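Can a machine clear the coffee table yet?

Posted 4/9/21

My sister asked me over dinner when she could stop tidying her living room and have a machine do it. She wasn't joking much. She has two kids and a full-time job, and she had seen a clip of a robot folding a shirt. I told her I'd write down what I think.

I spent 11 years as a maintenance tech at the Ashworth plant, mostly on conveyors and palletizers. I don't build robots. I have fixed a lot of them, and I read what comes out about the home ones in the evenings.

Start with the shop floor, where people assume the problem is solved. At Ashworth we had a cell that moved 600 cartons an hour from one belt to another. It did that all night without complaint. But the cartons were all the same size, they arrived facing the same way, and there was a fence to keep us out. When the supplier changed the tape on the cartons to a shinier kind, the sensor started missing them and we lost most of a shift. Senyo Ametepe, who ran the line then, fixed it by putting a cardboard hood over the sensor. It was still there when I left.

A living room has shiny tape everywhere. Take the coffee table, the job my sister hates most. You pick up the things that don't belong, put them where they do, and wipe. A six-year-old can do it, badly. For a machine it's a pile of separate problems. Clear plastic is hard to see, particularly against a patterned top. A polished table throws the window back at the camera. Paper lying flat has no edge to get hold of. And a stuffed toy changes shape when you squeeze it, so where you planned to grab it and where you end up grabbing it can be different places.

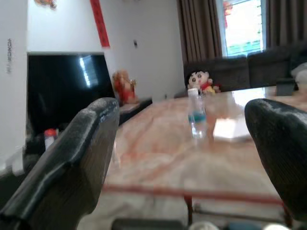

Then there's the question of what to do with each thing once you have it. I think people skip this part. Is the bottle trash, or did somebody set it down for a minute? Does the card get filed, or was it left out so it would be remembered? My sister knows these answers without thinking. Her husband gets half of them wrong, and he lives there.

I talked this over with Naa Ackah, who used to do controls work with me and now does integration for a small outfit called Ketcombe. Her view is that the picking up will get good before the deciding does. She thinks you'll see arms that can handle nearly any small object on a table, slowly, and that people will still be annoyed with them because the remote ended up in the kitchen. I think she's right about the order. I'm less sure about the "nearly any."

Speed matters too. I timed myself clearing and wiping my own table and it took 153 seconds. If a machine does it in 20 minutes while I'm at work, fine, I don't care. If it does it in 20 minutes while I'm trying to sit down and eat, I'll do it myself. So a slow robot might be useful in a house in a way it never would be on a line – as long as you can leave it alone. Leaving it alone is the hard bit. On a line somebody is always around to press reset. I wouldn't want to come home to an arm that stopped at 9:15 with my glasses in its grip.

What works today? Floor vacuums, within reason. Dishwashers, which are robots as far as I'm concerned, and very good ones. They got that way by making us do the awkward part. We scrape the plates, load the racks, and take everything out again. Most good factory automation is the same deal. A person sets the parts in a fixture and the machine does the one step it's built for.

My guess is the first tidying robot people really keep will work like that. You'd have a bin, and everything on the table goes in the bin, and you sort the bin. That's half a chore, but it's the half my sister complains about. I'd buy it if it cost what a decent dishwasher does.

I told her to keep the kids on table duty until then. She said they're slower than any robot and need more resets.

Next post will be about the garage door opener, which has started making the noise again.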